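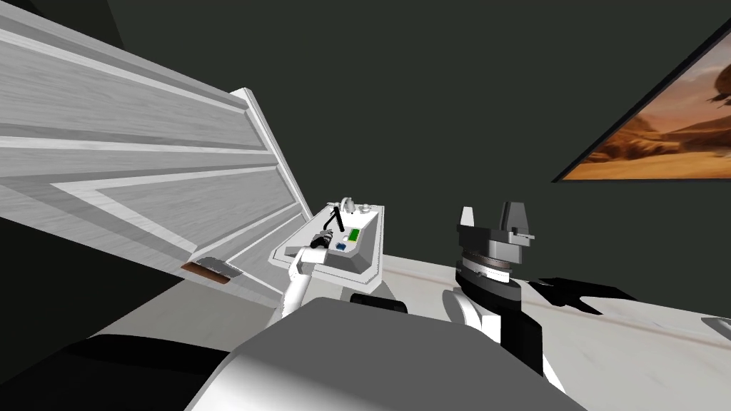 Simulated kitchen, two-arm robot, one gripper in the sink unit. Rendered view from the Tisuvine environment.

Tisuvine: Frequently Asked Questions

Last updated 20 Jul 2021. Maintained by Chinyere Ogunleye and Frans Goossens, Stamthorpe Robotics Group.

General

What is Tisuvine?
Tisuvine is a method for training a two-arm manipulation policy entirely in simulation when parts of the workspace are hidden by furniture. The policy receives rendered images and joint positions and outputs target joint positions for both arms. The work covers the method, the kitchen environment used to test it, and the evaluation scripts.

What problem does it address?
Policies trained from demonstrations tend to fail when something large enters the camera view that was absent during training. In a kitchen the usual case is an open cabinet door. The door removes part of the image and changes the shading of what remains. We wanted a training procedure that tolerates this without a separate model of every door in the room.

How does the method work?
Each demonstration is replayed in the simulator under several door angles. The joint trajectories are kept and the images are rendered again. Replays in which an arm link touches the door are discarded. A second network, called the mask head, is trained to predict which image patches belong to articulated furniture, and its output reduces the weight of those patches before the action head sees them.

Is the mask head given labels?
Yes, during training only. The simulator knows which surface each pixel belongs to, so the labels cost nothing. At test time the mask head works from the image alone.

Data

How many demonstrations were used?
The training set holds 351 demonstrations, all recorded by teleoperation inside the simulator. Nnamdi Oyewole and Ifeoma Briggs recorded them using the Stemetti control interface. The replay step described above multiplies this number, but every figure in the report refers to original demonstrations.

What tasks are included?
All tasks take place at the sink unit and the counter next to it. They consist of reaching into the basin, grasping a small object, and moving it to a target pose. The set of small objects and their starting poses are sampled at the beginning of each episode.

Do both arms move in every task?
No. In the single-arm tasks the second arm is held near a rest pose with the gripper pointing up. The policy still outputs commands for it, and drift from the rest pose is penalized. Early versions froze the idle arm in software, which hid a fault: the policy was producing large commands for it that were never executed.
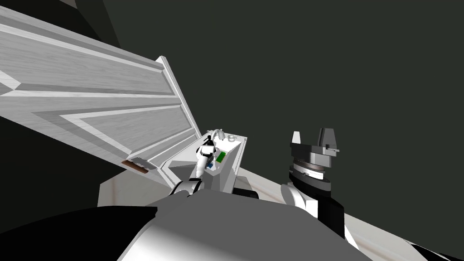

How is success defined?
An episode counts as a success when the target object is within tolerance of its goal pose and the gripper has released it before the time limit. Contact with the cabinet door at any point makes the episode a failure, even if the object reaches the goal.

Results

How was the policy evaluated?
Each task was run for 20 episodes per door setting, with the same random seeds for every method. The door settings used for evaluation were not used in training. Results are reported per setting as well as pooled, as pooling hides the steepest angles, where all methods do worst.

What is the main result?
The full method had the highest success rate at every door setting we tested. With the mask head removed and the replay step kept, performance dropped most at the steep angles and very little when the door was closed. With the replay step removed and the mask head kept, the policy was not usable with the door open. Most of the gain comes from replay.

What are the common failures?
The most frequent is a grasp that closes too early on an object lying against the basin wall. The second is confusion between neighboring small objects when one is partly hidden by a finger. Door contact is less common and happens mainly while the arm is being withdrawn.

Has it been tested on a physical robot?
No. All results are from simulation. Transfer is being studied separately in the Amadi project under Ibrahim Oyewole, and we make no claim about it in the report.

Running the code

What batch size should I use?
The published runs used a batch size of 32. Smaller batches train more slowly and gave less stable mask predictions. We did not test larger ones.

My success rates are lower than yours. What should I check?
Check the camera pose first. The viewpoint is attached to the robot and can be tilted relative to the counter, and versions released before January used a different default tilt. Then confirm that the idle-arm penalty is switched on in the task file. If both are correct, send us the seed list and the log directory.

Can I add my own furniture?
Yes, if the part has a single hinge or a single slide. Parts with coupled joints load correctly but are skipped by the replay step. Collision shapes must be closed meshes, or the contact check will report false negatives.

Where do I report a bug?
Use the issue tracker and include the environment version. Questions about the demonstration format should be addressed to Ifeoma Briggs.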